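Notas para la charla - Campaña de recogida de pilas y aceite usado en Bresel
Encuentro de grupos juveniles y asociaciones de barrio, turno de las 11:30. Veinte minutos más preguntas.

Diapositiva 1. Título
Saludar, dar las gracias a la asociación Stunano por el local. Decir desde el principio que los materiales se pueden copiar y que al final dejo las hojas en la mesa de la entrada.

Diapositiva 2. De dónde partíamos
En Bresel había un solo punto para dejar aceite usado, al lado del polideportivo, y las pilas se recogían en dos ferreterías. Mucha gente no lo sabía. Hicimos una encuesta corta en el mercado, con 200 hojas repartidas y 192 devueltas. La pregunta era qué hace usted con el aceite de freír. La respuesta más repetida fue el fregadero, seguida de la basura normal en un bote cerrado.
No detenerse mucho en los porcentajes, están en la hoja.

Diapositiva 3. Cómo se organizó el grupo
Participaron chicos y chicas de entre 12 y 16 años, repartidos en 6 equipos, uno por zona. Cada equipo eligió sus calles y su horario. Una persona adulta acompañaba siempre al equipo y llevaba el teléfono de contacto.
Explicar aquí lo de los permisos: autorización firmada por las familias y aviso previo al ayuntamiento para poner la mesa en la plaza. El aviso tardó más que todo lo demás. Pedirlo con un mes de margen como mínimo.

Diapositiva 4. En casa
Antes de salir a la calle pedimos a cada familia que buscara un sitio fijo para guardar el aceite y las pilas hasta el día de entrega. Aceite ya frío, en botella de plástico con tapón. Pilas en un bote seco, separadas del aceite y lejos de los niños pequeños. Preguntar a la sala quién tiene ya un sitio así en su cocina.

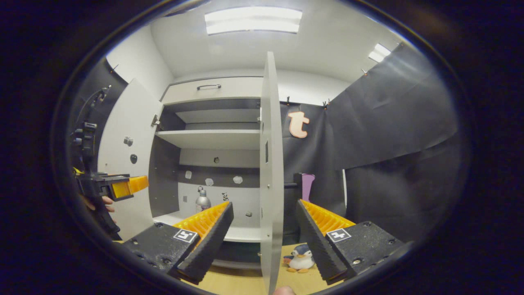

Armario blanco con la puerta abierta y un cajón en la parte superior.

Diapositiva 5. La recogida
Tres sábados seguidos, no: corregir en la diapositiva, fueron tres mañanas repartidas en noviembre. La empresa Akgül prestó los bidones y se llevó el aceite sin cobrar el transporte. Las pilas las llevamos nosotros al punto limpio.
Dos problemas que conviene contar:
- Llegaron botellas de vidrio. Una se rompió al vaciarla. Desde la segunda mañana solo aceptamos plástico.
- Hubo quien trajo aceite de motor. No se puede mezclar con el de cocina y hay que llevarlo aparte. Ahora el cartel lo pone en letra grande.

Diapositiva 6. Carteles y folletos
Imprimimos alrededor de 3,000 folletos y sobraron bastantes. Para otra vez, menos folletos y más carteles en portales y tiendas. El cartel que mejor funcionó solo llevaba el lugar, la hora y un dibujo de una botella. Los textos largos sobre contaminación del agua los dejamos para las charlas en el colegio.

Diapositiva 7. La insignia Grilamon
Cada participante tenía que hacer tres cosas: ayudar en una mañana de recogida, explicar el sistema a dos vecinos y apuntar durante un mes lo que se separaba en su casa. La insignia es de tela y la cosieron en el propio grupo. Pasar una por la sala si da tiempo.
El cuaderno del mes fue lo que más costó. Varios lo dejaron a la segunda semana. Estamos pensando en una hoja única para pegar en la nevera.

Diapositiva 8. Próximos pasos
Hemos pedido un segundo contenedor de aceite junto al mercado - todavía sin respuesta. En primavera queremos repetir con textil.
Quien quiera sumarse, que apunte el correo en la hoja de la entrada. Abrir preguntas. Si preguntan por el seguro, remitir a la página 2 de la hoja.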